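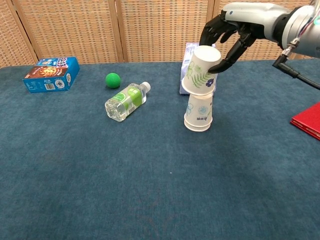
Cup stack with the arm at the upper cup; bottle, green ball and blue box on the table.

Notebook entry, October, morning and early afternoon
Project: Drivov (teleoperated demonstrations, tabletop set)
Station: Marino, arm with five-axis hand controller
Entry continues from the previous page.

Purpose

The purpose of the session was to continue collection for the cup task under remote control and to determine whether the revised glove mapping is fit for regular use. The earlier mapping is retained in the Jekeven configuration folder and may be restored at any time. No changes were made to the arm controller or to its speed limits.

Task as recorded

The operator brings the hand to the upper of two inverted paper cups, takes hold of it, lifts it clear of the lower cup, and sets it down on the open cloth toward the front of the table. The lower cup is to remain standing. The other articles on the table are distractors and are not to be touched. An episode begins when the operator closes the pedal switch and ends when the hand has returned to its rest position.

The cups do not match. The upper one has green fern-like leaves and a small dark flower; the lower one has pale blue floral outlines. The difference in print is to be kept for all stacked-cup episodes so that reviewers can tell at once which cup was moved. Operators are asked not to swap the two between blocks.

Setup

Table cover: the dark teal-blue fabric, as in the last two sessions. Paper cups slide on it less than on the bare top, and the force thresholds noted below apply to the fabric only. Folding screen placed behind the table. Distractor positions were changed after every tenth episode according to the placement sheet. The clear bottle is to be laid on its side for this block and stood upright for the next.

Calibration was performed at the start and again after the midday break. The thumb offset had drifted slightly by the second calibration and was corrected. The cable at the wrist should be checked for slack before each block, particularly when the approach is made from the right, as it was throughout today.

Results

Episodes started: 253
Episodes accepted after first review: 212

The rejected episodes fall mainly under two headings. In the larger group, the lower cup was carried up with the upper one and dropped, or was dragged out of position. In the smaller group, the operator released the upper cup before it was in contact with the table. A few were rejected for late pedal closure, which cuts off the beginning of the approach. These last are procedural errors and should not be counted against the mapping.

With the former mapping, the comparable block gave 198 accepted from the same number of starts. The two blocks were recorded by different operators, and the comparison should be treated with caution until one operator has done both.

Observations on the grasp

1. Contact with the upper side of the cup before the fingers close tends to tip it. A small tilt is acceptable and is to be left in the data. An episode should be stopped only when the stack falls or when the lower cup moves by more than its own width.

2. Operators close the fingers too far when they cannot judge depth from the monitor. The side view was made larger on the operator's display at the beginning of the afternoon, and crushed rims became less frequent. The change should be kept.

3. The revised mapping gives finer control of the lowest finger but makes full opening slower. Two operators reported tired hands before the end of a block. Blocks are to be shortened until the opening gain has been adjusted.

4. Hand guiding was tried briefly for the approach portion, with the arm in free-drive. The paths were smoother, but the person guiding the arm obstructed the view of the table, and the recordings are not suitable for the set. They have been stored separately under the Tindevura label and must not be merged.

Faults

One loss of connection to the glove, shortly before 11:30. The arm held position as intended. The episode was discarded and the session resumed after the receiver was restarted. Log saved with the session files. Cause not established.

Actions

Reduce the opening gain in two steps and record a short block at each.
Have one operator complete a block under both mappings, same day, same placement sheet.
Replace any paper cup whose rim has softened. Record the replacement on the sheet.
Add the pedal timing check to the start-of-block procedure.
Second review of the accepted episodes is pending. Episode 203 to be looked at first; the force trace does not agree with the joint record.

Files copied to the Marino share at 3:40 p.m. Checksums not yet compared.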